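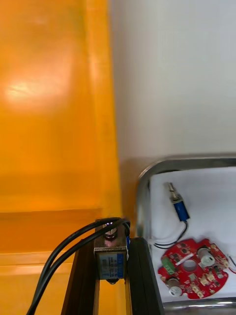
Small parts kitting with one arm – is it worth it yet?
Shop Floor Automation > General
49 replies, page 1

lowtorque
Posted in January, 7:40 am

We build control boxes at a small shop in Mukholm. Before anything gets assembled, somebody has to kit the parts: circuit board, solenoid, a few small bits with wire leads, all into a steel tray with a sheet of white paper in the bottom. The tray then goes to the bench. It is dull work and it takes up most of a morning.

I have been trying to hand this job to an arm with a plain two-finger gripper. Where I am so far:

Picking up a small push-pull solenoid by the body works fine. It has flat sides and the fingers like flat sides.

The cables are the trouble. They come off near the plunger and go wherever they want. Sometimes they end up in front of a finger, sometimes they drag over whatever is next to the tray.

I ran 1,402 picks before the holidays and wrote down every failure. Most of them were wires. Very few were dropped parts.

So my question is for people who have put one of these to work for real. Do you keep going, or do you let a person kit and find the machine something else to do?

sheetmetal_sal
Posted 8:15 am

Keep the person. We had a Prultov arm on a similar job for eight months and I could have kitted the trays faster myself with a cold. It was good at boxes and good at anything stiff. Put two wires on a part and it was a different job.

I'm not against machines. The CNC side of our shop runs all night. But a CNC holds one block in one vise and knows where it is. Your solenoid is never in the same place twice, and neither are its cables.

nightshift2
Posted 8:32 am

Disagree with sal. Eight months is a long time to leave a bad setup alone. Did you change the way parts were presented at all? We spent a weekend making holders so every part sat the same way with the leads tied back, and after that the arm was boring to watch. Boring is what you want.

sheetmetal_sal
Posted 8:41 am

And who ties the leads back? A person. By the time he has tied the leads and set the part in the holder he could have put it in the tray.

nightshift2
Posted 8:50 am

The supplier ties them. Ask. Mostitz ships ours with a twist tie on every coil and they didn't charge for it. Some suppliers will tell you no, so you ask the next one.

gravelroad
Posted 9:26 am

I do house stuff, so take this for what it is. I've been following home robots for years because my mother can't bend down to the dishwasher anymore. Same problem over here. Plates are fine. Mugs are mostly fine. A wet dishcloth or a phone charger on the counter and everything stops. Every demo I've seen has a very clean counter in it.

I would pay a lot for something slow. It could take all night to empty the dishwasher for all I care. Does speed matter that much in a shop?

lowtorque
Posted 9:44 am

gravelroad – for us it matters some. If it ran through the night and the trays were ready when we came in, slow would be okay. But then there is no one there to untangle it, so it has to be slow and not get stuck. Right now it's slow and gets stuck.

nightshift2 – I did ask about ties. Our coils come loose in a bag. I'll ask again.

One more thing I should have put in the first post. The board is a separate headache. It's round, more or less, with notches cut in the edge, and there are parts standing up all over it: capacitors, white connectors, a green terminal block hanging out over the side. A person picks it up by the rim without thinking about it. For two straight fingers there aren't many spots that are safe to squeeze. The hole in the middle is tempting, but I don't like putting hard fingers that close to components. I've been coming in low with the fingers open and looking for a bit of bare edge. 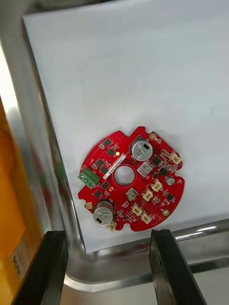
padfoam
Posted 10:05 am

Put soft pads on the fingers before you do anything else. We cracked a capacitor loose on a board last spring with bare fingers and didn't find out until test. Pads were cheap. Also set your grip force way down. A bare board weighs next to nothing, and the usual mistake is leaving the force where it was for the heavier part.

For round boards I would also look at a small vacuum cup, if you have one clear area big enough for it. From what you wrote, you might not.

sheetmetal_sal
Posted 10:12 am

So now it's pads, a second tool, a tool changer to swap them, holders, and a supplier who ties wires. I keep adding this up and it keeps coming out as one person with two hands.

padfoam
Posted 10:20 am

Fair, but you add it up once. We do 800 trays a month and the cost of the pads and the cup was gone before summer. If lowtorque is doing a handful a day, then I agree with you, leave it alone. Volume is the first thing I would ask and it isn't in the post.

lowtorque
Posted 10:31 am

Less than you. It goes up and down. Some weeks we hardly kit at all.

shahbazi_bench
Posted 11:02 am

We went halfway and I think it's the right place to be at the moment. Here at Shahbazi the arm does the stiff parts and a person does anything with a lead on it. The tray goes past the arm first, then to a bench. Nobody's morning is gone anymore, it's more like half an hour.

A couple of things we learned the slow way:

Tape the paper down in the tray or use something heavier. A finger that touches paper will push it, and then every part on it has moved.

Shiny steel trays gave our camera fits. Reflections along the rim got picked up as parts. We moved a lamp and it got better. We didn't have to change trays.

Put the big awkward part in first and the small ones after. We had it the other way and the cables kept sweeping the small ones out of place.

nightshift2
Posted 11:10 am

Second the lamp. That one got us too.

gravelroad
Posted 11:48 am

The halfway idea is interesting for a house. I could live with a machine that does the plates and leaves the forks and the plastic lids for me. My mother could too, if the plates were up on the counter. I haven't seen anyone sell it that way. They all want to do the whole kitchen, laundry too.

sheetmetal_sal
Posted 12:03 pm

I'll give shahbazi_bench that one. If you had told me stiff parts only, I might have kept ours. My boss wanted the whole tray or nothing, so in the end we got nothing and sold the arm.

lowtorque
Posted 12:27 pm

Okay. Plan for now is pads, lower force on the board, and the arm stops touching solenoids until I hear back about ties. I'll log the picks the same way as before so the numbers can be compared.

padfoam, what thickness did you use on the pads? I'm worried about losing finger clearance next to the terminal block.

padfoam
Posted 12:35 pm

Thin. I'd have to go measure. I'll post it tonight when I'm back at the shop.

Page 1 of 4 – Next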